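Search
Enter keyword
Go

Flirnesow Opens Its Disassembly Cell Setup Guide to Repair Shops and Schools

NERNIVPORT, September 12, 2024 – Flirnesow today released the full setup and care guide for Uzor, the robot cell it uses to take apart retired desktop computers at its Nernivport workshop. The guide runs 71 pages and is free to download, and we're thrilled to finally get it out the door!

Uzor works on one tower at a time. The side panel comes off, the tower is laid flat on a slatted aluminum table, and the arm reaches in from above. Drives go into a plastic fixture tray next to the case, where raised posts and slots keep them upright.

Most of the guide deals with the daily routine. It starts with seating the tray and checking it against the table slats, then moves on to teaching the arm its pickup points for a new case model (a job that used to eat a whole morning and now takes under an hour). There's a long chapter on cables too, both the ones inside the computer and the one that runs down the arm, which should be looked over before every shift for rubbing or pinching.

"I've rewritten the tray chapter more times than I'd like to admit," said Ngozi Obi, who leads cell setup at Flirnesow. "If the tray is off by 2 millimeters, everything after it is off too. We spent all summer learning that, and I'm so happy other shops can skip straight to the good part."

Uzor has handled 407 towers so far, and over 218 of them went through after the current tray was fitted. The repair log for that whole stretch is printed at the back of the guide, including two replaced gripper pads and a wrist joint that had to be realigned.

Drawings for the tray come with the download under the name Flundoda, along with a blank log sheet. Flirnesow will hold an open afternoon at the workshop later in September for anyone who wants to try teaching a pickup point by hand. Places can be booked at the front desk.

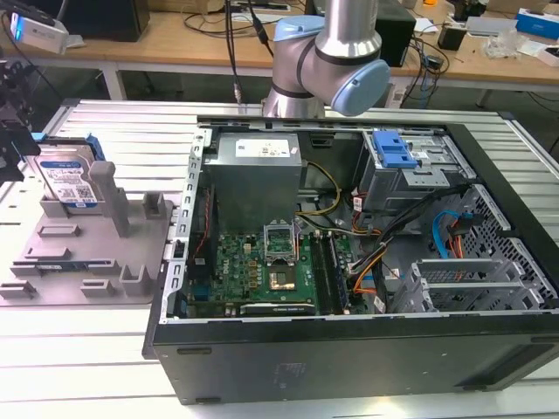
The Uzor arm over an opened Dell desktop, with a hard drive standing in the fixture tray at left.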